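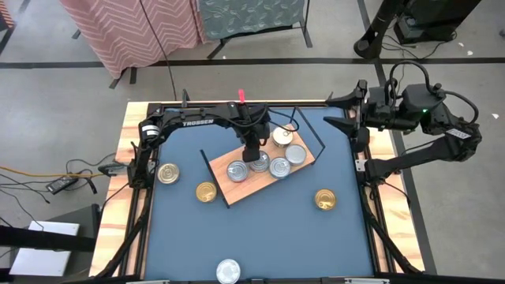
Home Guides Kitchen Pantry Garage Contact

How to Rotate Canned Food Without Buying a Rack

By Binta Ogunleye
April 2018

Most pantry advice starts by selling you something. I've tried the sloping racks, and I'm not convinced. They jam on short cans, they waste the top half of the shelf, and you still have to load them from the right end.

You need a marker, masking tape and an hour or so.

1. Empty one shelf. Only one. People who pull out the whole pantry tend to be eating takeout on the floor by evening.

2. Write the month and year from the can on a strip of tape and stick it on the lid, in big numbers. The printing on the bottom is too small to read in a dark cupboard.

3. Throw out anything bulging, leaking or badly dented along a seam. Don't taste it to check.

4. Line the cans up front to back, one food per row, oldest at the front. New cans go in behind. If the shelf is too deep to reach, pull the row forward onto a tray first.

5. Put the heavy cans low. My neighbor Arne Kettler kept tomatoes above his head until a bracket let go in January.

What about the apps? I tested one for a month. It wanted a scan every time I opened a can of beans — and the first time I forgot, the list was wrong for good. Tape doesn't need updating.

I'd also question the big stockpile charts. One I found told a family of four to keep 700 cans. Where? Buy what you eat, and if a row hasn't moved in a year, stop buying it.

Wipe the shelf before you reload it. Old syrup rings will glue a can down, and they bring ants.

Questions? Use the contact page. Copyright Binta Ogunleye. Back to top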